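## 4.3 Finger comparison on the kitchen set

We ran the two finger designs on the same arm, same wrist camera, same controller gains. Only the fingers changed. The first set is the stock Sheehan parallel fingers, flat pads. The second is the Josden angled fingers, longer, with a narrower tip. Both bolt to the same mount so the swap takes a few minutes, but the camera offset has to be re-measured each time and we did forget once (those trials were thrown out and re-run, see 4.5).

Controller is Avier for everything in this section. The older Trandance stack is only used for the latency numbers in Section 5. We tried to run the fingers on both but the Trandance gripper driver clips the closing force at a value we couldn't change, so the comparison would not have been fair.

Each finger set got 60 trials per task. Tasks were: lift pot by handle, place pot on cooktop, lift lid by knob, move one food item to the plate. Objects were put back by hand between trials, positions jittered inside a taped template that was removed before the arm started. Operator for all handle tasks was Tâm Mạch, so that operator skill does not mix into the finger effect. For the lid and food tasks two operators split the trials evenly within each finger set.

The handle task is the one that separates the designs. A curved handle gives the pads very little flat area to close on, and the pot wants to swing around the grasp point as soon as it leaves the table. Figure 6 is the wrist view with the handle between the fingers. Note how little of the pot the camera gets to see at this distance, the policy has to work mostly from the handle, the rim and the dark interior.

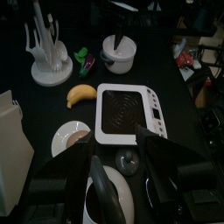 **Figure 6.** Wrist camera view, pot handle between the fingers. Cooktop at center, lid just below it.

The view also shows the occlusion problem we mentioned in Section 3. The right finger hides the lower right corner of the cooktop, and the left finger covers part of the plate. For placing, the hidden corner matters more than we expected. The policy uses the border of the cooktop to line up the pot, and when a corner is gone it leans on the rings instead. The rings are fine for centering, less good for judging distance.

We compared against a fixed overhead camera to see how much of the placing error comes from this. With overhead view added, the median placing error went down for both finger sets, and the gap between the sets got smaller but did not close. So some of it is occlusion and some of it is the grasp. We did not try moving the wrist camera further back. It would help the view but then the cable runs out at full wrist rotation.

**Handle lift.** Stock fingers: most failures are slips in the first moment after lift. Pads touch the handle on a thin line, the pot rotates, and the handle walks out of the grasp. Angled fingers: fewer slips, but a new failure where one tip lands beside the handle and pushes the pot away. This second kind is easy to see in the force trace and the policy usually recovers by backing off and trying again. Retries were allowed up to the time limit and counted as success, flagged separately in the supplement.

**Lid.** The knob is small, both sets do OK. The angled tips are slightly better when the lid sits close to other things and there is not much room to come in. When the lid is alone on the table we see no diffrence worth reporting.

**Food items.** Stock fingers are better here, and clearly so on the egg. Wide flat pads are forgiving on a round object, the narrow tips have to be well centered or the egg squirts out sideways. Banana and eggplant make no trouble for either set. The pepper-like green vegetable was dropped from the scoring after the first session because the operators could not agree on what a correct grasp looked like.

**Closing speed.** We checked whether the slips are just a matter of closing too fast. Slowing the close from 475 ms to 690 ms cut the early slips on the stock fingers a little. Going on to 1,000 ms gave nothing more, and the trials got long enough that operators complained. All numbers in Table 3 use 690 ms. The angled fingers did not care much about speed in this range.

One thing we can't rule out is pad wear. The stock pads had been on the arm since June and the angled ones were new. We wiped both before each session but did not replace the stock pads halfway, we should of done that. A short check with fresh stock pads on the handle task moved the result in the right direction but the run was too small to put in the table.

Overall: angled fingers for handles and tight spots, stock fingers for round things. For the long-horizon runs in Section 6 we need both kinds of grasp in one episode and can't swap mid-run, so we went with the angled set and accepted the egg losses. Adding a thin soft sleeve to the angled tips is the obvious next try. First sleeve we cut was too thick and the fingers would not close fully on the lid knob.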